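Toy Kitchen Keeps Growing at the Flirkance Workshop

By Sibel Keskin
January 23, 2025

If you've walked past the old tile store lately and wondered why the lights are still on at ten at night, I can help you out. That's the Flirkance workshop, and the people in there are teaching a robot arm to work in a kitchen. A very small kitchen, with food you really shouldn't bite.

I stopped in for what I thought would be 20 minutes and stayed until my parking ran out (and then a bit longer, as the ticket on my windshield will tell you). Canan Tatlı and Haris Đorđević had the table set up and were halfway through an argument about the plate.

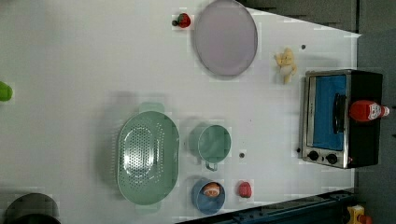
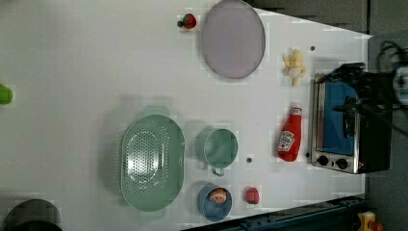
The kitchen table at Flirkance, with the plate, the colander and the toaster oven all laid out for the arm.

The argument went like this. Canan wanted the plate moved closer to the oven so the arm wouldn't have to stretch so far. Haris said that if they moved it every time the arm found something hard, they'd end up with a robot that could only work in one kitchen, and a pretty odd kitchen at that. The plate stayed where it was. I got the feeling they'd had this talk before, and maybe with the same plate.

Canan started the project last April. She'd bought the arm secondhand from a packaging company, Prodico, that was clearing out a back room, and for the first few months it lived in her garage next to the snow tires. She got it to wave. She got it to pick up a sponge. Then her husband wanted the garage back, fair enough, and she signed up for a bench at Flirkance, where Haris was already renting space to fix espresso machines.

"I came over to ask if she could keep the noise down," he told me, "and then I stayed to see if it would drop the sponge."

He's been on the project ever since. Canan writes the software and Haris looks after anything with a bolt in it. They call the whole thing Illey, after a street one of them used to live on, though they couldn't agree on which of them when I asked! The name is on the login screen and on a strip of tape stuck to Canan's laptop, so I guess it's official.

What they want in the end is an arm that can tidy up and put simple things away for people who have trouble reaching or gripping. Canan's aunt has bad arthritis and lives alone, and Canan talks about her a lot. But she's quick to say they are a long way from putting one of these in anybody's home. Right now the jobs are more like "put the strawberry on the plate" or "pick up the tomato and don't squash it." I asked if you could squash a toy tomato. Haris went and got one out of a drawer to show me. You can.

Why toys, though? I had to ask, and I'm glad I did, as I'd been picturing a real lunch at some point. Real strawberries go soft, Canan said, and a real banana in that room over a weekend is something you only do once. The toy ones are the same on Friday as they were on Monday, so when the arm misses, she knows it's her code and she can go looking for the trouble. The colander and the toaster oven came later. Haris wanted bulky things on the table that the arm would have to work its way past, the way you do when you're reaching for the salt and there's a pot in the way.

The ketchup bottle is a favorite with visitors. It gets moved all over the place between runs, and it can end up lying on top of the oven, which made me laugh, because that's more or less where you'd find ours at home. Haris likes it because it's long and rolls a little if you nudge it wrong. Canan likes it less, for the same reason.

So how does a run go? Somebody picks a layout and sets the table. Canan steers the arm through the job by hand with a pair of controllers, slowly, and the computer saves the whole thing. Then they shift a few items and do it again. And again. They had 415 good runs saved when I was there, and Canan has a separate folder with 106 bad ones that she won't throw out. She says the bad ones teach her more than she'd like.

They let me have a turn with the controllers. I've played plenty of video games with my kids and figured I'd be fine. Well! The gripper went left when I was sure I'd told it to go right, I closed it on thin air twice, and when I finally got hold of the strawberry I was so pleased that I let go of it. It took me three tries to get it anywhere near the plate. My run did not make the good folder. Haris was nice about it and said Kaan's first one was worse.

Kaan Aydoğan is the newest of the group, a senior at the high school who comes by after class two days a week. He did most of the work on the cable routing, and he's now rewriting the part of the program that decides when the gripper should slow down. He told me he started out wanting to build drones and got hooked on this because "you can see right away when you're wrong." He's applying to engineering programs and is waiting to hear back, so fingers crossed for him.

The gripper itself has been the biggest headache. The first set of fingers was too slick for anything round. The second set held on fine but wouldn't let go of anything light, so you'd see the arm go home with a strawberry still stuck to it. The set they've got now came from Gijs De Haan, who runs the 3D printers on the other side of the building and mostly makes replacement parts for sewing machines. He printed them in one evening and wouldn't take money, and was paid in espresso machine repairs. There's a lot of that at Flirkance. I heard about a bicycle wheel that had been traded for a table saw lesson, and somebody's coat hooks that had been traded for I don't know what.

Not everything is going smoothly, and they didn't pretend it was. The arm still has trouble with the mug, mostly with the handle. The toaster oven door is on the list for spring, and Haris groaned when Canan brought it up. A door swings, it has some pull to it, and you have to hold on while you're moving backward, which is a lot to ask of an arm that still fumbles a tomato. They may have to borrow a force sensor from a fellow in Kozan who builds prosthetic hands and has been trading emails with Canan since the fall.

Money is tight too. The two of them pay the bench rent out of pocket. They've looked at grants and Canan has a half-finished application open on her laptop, and from the look she gave it I wouldn't bet on it being finished this week. If you've got a spare desk lamp or some kitchen toys your kids have outgrown, they'd be happy to take them. Haris asked me to say that they have enough strawberries. He'd love a whisk.

You can see Illey for yourself at the next workshop open night, which runs from 6 to 9 p.m. on the first Tuesday of the month. It's free and kids are welcome, and they'll get a turn at the controllers if the line isn't too long. Use the side door, as the front one sticks, and park on the hill and not in front of the bakery. I speak from experience on that last one.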